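Weekly Walkaround, Arm Bench, Hendach Site (with my comments, sorry, they got long again)
Filled in by Nouhaila Farouk, day shift, Thursday

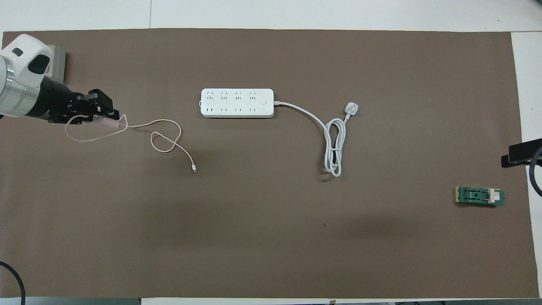
Arm bench: gripper holding the pink cable by one connector, power strip, coiled cord and green board on the mat.

1. Mat flat and fixed to the table: OK
No lifted corners when I ran my hand along it. I'd still like a second one on order, we waited 6 weeks for the last one and Emília had to work on bare tabletop, which she hated.

2. Gripper fingers and screws: OK
Checked with the arm locked out and my tag on it. All snug. Please use your own tag, people! Tamer found mine on the hook twice last month while I was at lunch, and it had been used by someone who isn't me.

3. Cables clear of the arm's path: NEEDS WORK
This is my big one. When we packed by hand you'd just nudge a cord out of the way with your elbow and never think about it. The arm doesn't nudge. Cords that aren't part of the job go in the bin under the bench before you press start, and cords that are part of the job get coiled inside the mat. Valdemar wants clips along the edge and I'm with him on that.

4. Power strips and plugs, look for cracks or bent pins: OK
Goes for the ones we're sorting as well as the ones we plug into. A bad one gets red tape and goes to Mal-soon, not back in the tote.

5. Circuit boards handled by the edges, wrist strap on: PARTLY
Strap is there, but it was hanging on the chair. I know, I know, the arm does most of the picking up now so it feels silly to wear it. You still reach in when it drops one!

6. Stop button reachable from the seat: OK
Pressed it, arm stopped, reset fine. Tall stool and low stool both tried.

7. Standing and sitting time: COMMENT
Not on the old form, I added it. Before the arm came we were on our feet all shift, and my knees don't miss it one bit. But watching is tiring in its own way (my eyes are done by 3) and Emília says her neck gets stiff from looking down at the bench. Could we swap every hour instead of every two? Kalniņš already does that on their line and Tamer has a friend there who likes it.

8. Pick log filled in: OK
3,981 on the counter when I signed. The sheet still has a box for "hand count," which we leave blank. Can someone take it off the form?

9. Training cards up to date: NO
Valdemar's runs out in May. Mine is fine. Mal-soon is booked with the Sader trainer but hasn't got a time yet.

To do before next walkaround: edge clips (Valdemar), new form (me), ask about the hourly swap (me again, I'll bring cookies).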